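Kavard 800 Worktop and Table Surface

Product code: KV-711
Sold by: Fivero Kitchen and Canteen Supplies
Page last updated: 08/02/2022

Overview

The Kavard 800 is a solid white surface for staff kitchens, tea points, canteens and shared flats. It can be fitted as a worktop over base units or bought as a complete table with a steel underframe. The 800 in the name is the depth in millimetres, which is deeper than a standard domestic worktop and gives room for a kettle or microwave at the back with clear space in front.

The material is a cast acrylic and mineral sheet, the same all the way through. There is no printed layer to wear off and no edging strip to come loose. Light scratches can be rubbed out with a fine abrasive pad and the surface brought back to its original finish. Most of our customers have replaced a laminate top that had swollen at the joints, usually next to the sink.

The finish is a low sheen white called Chalk. We used to stock a second white, called Illisness, with a faint grey fleck. It has been discontinued but we still hold a small amount for repairs and matching. Please ring before ordering, as the fleck varied between batches and we will want to see an offcut.
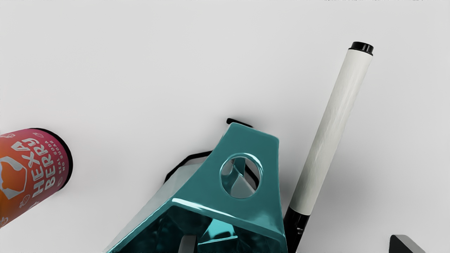 Sizes and thickness

Worktop sections are 21 mm thick and come in lengths of 1200, 1800, 2400 and 3000 mm. All are 800 mm deep. We can cut to any length below 3000 mm for a fixed charge per cut. Longer runs are made by joining two sections on site with colour-matched adhesive. A well-made joint is hard to find by eye, although you may be able to feel it with a fingernail for the first few weeks until it has been sanded a second time.

Tables come in 1200, 1800 and 2400 mm lengths at a height of 740 mm. A taller version at 900 mm is available for standing use. The underframe is powder-coated steel in light grey, with adjustable feet that will take up 14 mm of unevenness in the floor.

What is in the box

Worktop: one section, edge sanded on the front and both ends, rear edge left square for scribing to the wall. Fixing adhesive and joint adhesive are sold separately.

Table: one top, two end frames, two rails, four feet, bolts and a hex key. Two people are needed to turn it over once it has been assembled.

Heat, stains and knocks

Tea, coffee, squash, cola and most sauces wipe off with a damp cloth and a little washing-up liquid. Turmeric, beetroot and hair dye will mark if left overnight. These marks normally come out with a cream cleaner and some patience. Permanent marker needs methylated spirit on a cloth, rinsed off straight afterwards.

Do not put pans directly on the surface from the hob or oven. It will stand a hot mug without a coaster, but a cast iron pan can leave a dull ring or, at worst, crack the sheet. Use a trivet. The same goes for slow cookers and electric grills, which stay hot underneath for hours.

The front edge is the part most likely to be chipped. If you need an edge to stand up to trolleys, ask for the rounded profile - it costs a little more and takes an extra week.
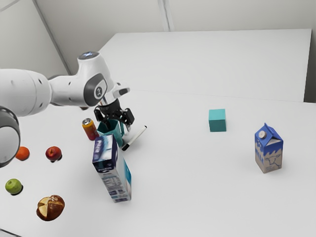 A smooth white tabletop with a teal mug, groceries and a milk carton.

Cleaning

Wipe down daily with warm soapy water and dry with a soft cloth. Hard water leaves a film if it is allowed to dry on the surface, and people often mistake this for wear. A weak solution of white vinegar will shift it. Avoid paint stripper, drain cleaner and anything containing dichloromethane.

For shared kitchens we suggest a full clean with a cream cleaner and a white non-scratch pad once a month, working in small circles over the whole top. Cleaning one patch harder than the rest will leave it looking different.

Fitting

Base units must be level and fully supported at the front and back. Leave a 3 mm gap at each wall and fill it with flexible sealant. Cut-outs for sinks and hobs must have rounded internal corners, as a square corner will crack sooner or later. The sheet can be cut with a fine-toothed circular saw or a router, but wear a mask. The dust is very fine and gets everywhere.

Undermounted sinks need to be bonded by an approved fitter or the guarantee will not apply. Rathnayake Installations cover most of our delivery area and can quote from a sketch with measurements.

Delivery

Stock lengths are sent out within five working days. Cut lengths and tables take two to three weeks, and longer in September when schools and colleges are placing orders. Delivery is to the kerb. A 3000 mm section is heavy and will not go round a tight stair, so please measure your access first. We cannot take back cut sections.

Check the goods before signing. Corner damage must be reported within two working days, with a photograph of the packaging.

Guarantee

Ten years on the sheet against splitting, delamination and colour change in normal indoor use. Five years on the underframe. Heat damage, chips and outdoor use are not covered.

Related items

Kavard upstand, 100 mm high, Chalk
Kavard joint adhesive, 50 ml cartridge
Kavard repair pad set, three grades
Rounded edge profile, priced per metre
Sample square, Chalk, free on request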